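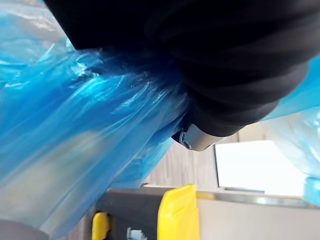
Elstead, August 2025

Waste and Bag Store Checklist, with Comments

Covers the bag store, the bin stations on both floors and the hand-over point by the rear door. Mark each line OK, Fix or N/A. Write comments in full, initials are not enough. Completed sheets go in the Allico binder behind the front desk.

1. Bags in use

Blue bags are for mixed recycling only. OK
Comment: Blue plastic is thin enough to see through where it stretches, so check the contents before tying. If you can make out food waste or glass, the bag goes back to be sorted.

Bag is the right size for the bin and folds over the rim. Fix
Comment: Upstairs station had the small size fitted in the large bin. The rim was bare on one side. Changed during the inspection. Small bags moved to the bottom shelf.

No splits, pinholes or stretched corners. OK
Comment: Look hardest at the neck and the bottom seam. A bag that has gone pale at one spot has been pulled too far. Double it or replace it.

2. Tying and lifting

Bags filled to three quarters, no more. Fix
Comment: 2 bags at the rear door were over the line and could not be closed properly. Same remark as last time.

Neck gathered and twisted before tying. OK
Comment: Gather all of the plastic, not one corner. Loose folds left hanging catch on door handles and shelf brackets.

Bags lifted by the neck, held away from the body. OK
Comment: Never put a hand under a bag to support it. If it is too heavy to lift by the neck, split the load.

Nothing sharp against the plastic. Fix
Comment: A bracket on the Rerkham shelving has a burr on the front edge. Taped for now. Needs filing down or a cap fitted before the September check.

3. Bag store

Shelves stable and fixed to the wall. OK

Rolls stored flat, open roll at the front. OK
Comment: 7 rolls of blue on the shelf. Reorder when it drops to 5. The Ševčík cartons hold 1000 bags and should stay on the floor, they are too heavy for the top shelf.

Loose bags folded and put away. Fix
Comment: Several crumpled ones pushed in behind the rolls. Clean ones can be used. Throw out anything torn. Plastic on the floor is a slip hazard and has to be picked up right away.

Bags kept clear of the heater and light fitting. OK

Walls and door clean, no leaks or stains. OK
Comment: Slight mark low down beside the door. Wiped off.

4. Rear door and hand-over point

Walkway clear to full width. OK

Door closes without being pushed. Fix
Comment: Sticks at the bottom. Reported.

Full bags stacked on one side only, no higher than the rail. OK

Gloves available in medium and large. Fix
Comment: Large only. Medium requested.

Hand washing sign in place. OK

5. To do before the next inspection

Shelf bracket: file or cap.
Rear door: adjust.
Gloves: restock medium.
Bin upstairs: label with the correct bag size.
Overfilled bags: put the fill line back on the inside of the bins, the old tape has come off.

Next inspection: September. Bring this sheet and check the Fix lines first.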